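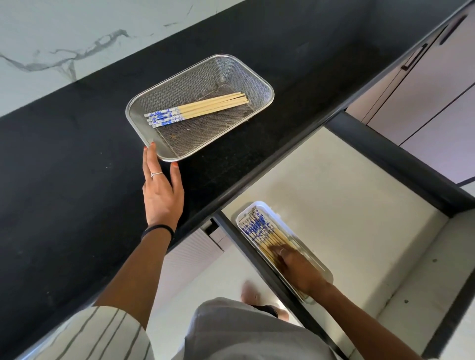
# Pukari kitchen chores: data card and README

4 min read

Pukari is a set of first-person recordings of small kitchen jobs: putting away, sorting, wiping, folding, refilling. We use it at Gondbridge to teach a two-armed kitchen robot called Zutenel to do the back half of washing up, the part between "it's clean" and "it's where it lives". I've been on this project since the first drawer and I still get excited when a new batch comes in, so forgive the exclamation marks.

## Why chopsticks, why drawers

Gondbridge runs staff canteens. Ask anyone on the late shift what they'd hand over first and they say cutlery. Arwel Beddoe, our floor lead, wanted plates (plates are heavy!), but the crew outvoted him and the crew was right. Sorting small, thin, nearly identical things into a tray is slow and fiddly, and it comes at the end of the day when everyone would like to go home.

Chopsticks are a lovely hard case. They roll, they cross over each other, and they have a right way round. In the opening picture one hand is on the rim of a mesh basket that still has four in it, and the other is pressed down on the bundle in the drawer tray, patterned handles all at the same end. That flat-handed press is worth a lot to us. Our first scripted version of Zutenel placed each chopstick beautifully and had no idea what to do about a stack that was getting untidy. People use the whole palm. So now we label it.

## What's in the set

- 700 clips, one chore per clip, some with a restart in the middle
- Home kitchens and canteen kitchens, kept in separate folders
- A plain-language note with each clip, written by the person who did the chore where we could get one
- Hand labels: `reach`, `grasp`, `carry`, `place`, `press`, `square_up`, `steady`
- Drawer and door state: `open`, `closed`, `moving`

`steady` is for a hand that holds or touches something without moving it. It's the label we argued about most. Nabila Hegazy wrote the current rule and it lives in `labels/steady.md`. Please read that before you relabel anything!

## Loading

Unpack next to the code and run `python load.py --split train`. There are 3 splits: train, check and canteen. Keep `canteen` out of training if you want your numbers to compare with ours.

The loader is fussy about spaces in folder names. Sorry. Iestyn Jenkins has a fix on a branch.

## What changed on the floor

I get asked this more than anything about the data, so it gets its own section.

We've had 2 Zutenel units in the canteen since April. Nobody lost a shift over it, and that was agreed in writing before the first one was plugged in. The late crew used to split into washing and putting away. Now one person loads the basket and keeps an eye on the robot, and the others have moved to prep for the morning, a job that used to start painfully early.

It isn't all rosy. Eirlys Powell told me she misses having someone to talk to at the drawers, and she's right that the robot end of the room is quieter. The crew also found that baskets have to be loaded more neatly than before, so a bit of the saved work went straight back in at the sink. We're recording messier baskets to help with that.

The best thing for me has been watching the crew turn into teachers. They spot a bad grasp before I do. Prys Sayce now runs a Friday session where anyone can flag a clip and say "I'd never do it like that", and those comments go into the notes as written.

## Known gaps

- Left-handed people are badly underrepresented
- Very few wet floors, broken items or crowded sinks
- Hands often hide the thing being held, and `grasp` start times drift when that happens
- Hardly any deep drawers. The Bhatia cabinets in our second canteen have them, and Zutenel struggles there

## Use and consent

Everyone recorded signed up for it, was paid at their normal rate, and can ask for a clip to be taken out. When that happens we publish a new version and ask you to delete the old one. Don't use the set to time or score workers. That's in the license and we mean it.

## Contributing

New chores very welcome! Open an issue first with a short note on the job and the kitchen. We're after lids, whisks and anything that nests.

6 comments · 3 shares

Related

- Zutenel gripper pads: what we tried
- How the late shift picked the first task
- Labeling two hands at once
- Pukari change log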